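Home | Posts | Notes | About | Contact

This site uses cookies to remember your settings. Accept | Manage

House rules for a two-arm bench cell, second revision

The first version of these rules was four lines taped to a cupboard door. It lasted until January, when we started handling things with batteries and glass in them, and four lines stopped being enough. What follows is the version we now work to at Bristumwood. It sits underneath the risk assessment and does not replace it. If the two disagree, the risk assessment wins and somebody edits this page.

Terms

A "run" is one attempt at a task, from arms at rest to arms at rest. A "block" is the set of runs between two bench checks. We cap a block at 1,000 runs on paper, although in practice a shift change ends it sooner.

Speed and force

Speed limits are set in the controller and locked. The operator can go slower than the limit but not faster. Grip force is set per object, in a table kept under version control, and an object with no entry in the table does not go on the bench. Drahomíra Vondráček argued for a default value for unknown objects. I argued against it, and we settled on no default after reading back through the Nisteditz logs, where a default had been used for 1,401 runs on parts it was never meant for.

Logging

Every run gets a line, including the aborted ones. Aborted runs are the part people leave out, and they are the part I want to read. The line records object, grip setting, which arm led, and the reason for stopping in plain words. "Error" is not a reason.

Bench rules

1. Only the objects for the current run are on the table. Tools, cups and spare fixtures go elsewhere.

2. Marks and cracks in the table surface are noted at the block check. A crack that can be felt with a fingernail means the top is changed before the next block, as thin flat objects can catch on it.

3. For pressing or insertion work, such as putting a phone and its case together, one arm leads. The second arm stays well clear with its fingers off the work until it is called for. Set the downward force limit for the weaker of the two parts, normally the screen.

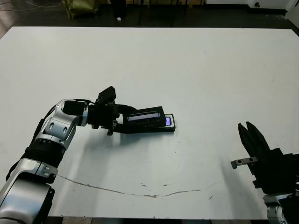

4. Cables on the arms are checked by hand at full reach in each direction before the first run. A cable that goes tight anywhere in the working area is re-dressed, and the check starts again.

5. Stop buttons are tested at the start of each block – both of them, by pressing them.

Maintenance interval

Gripper fingers are inspected at 2,000 runs and replaced at 3,000, whatever they look like. The Gounder pads we tried wore unevenly and I would not stretch the figure for them. Pleltel fingers have been better, but the interval is the same so that there is one number to remember.

Open points

Rule 2 needs a proper measurement in place of the fingernail. A feeler gauge would do, once we agree on a depth. I also want the grip table to carry the date of the last change against each object.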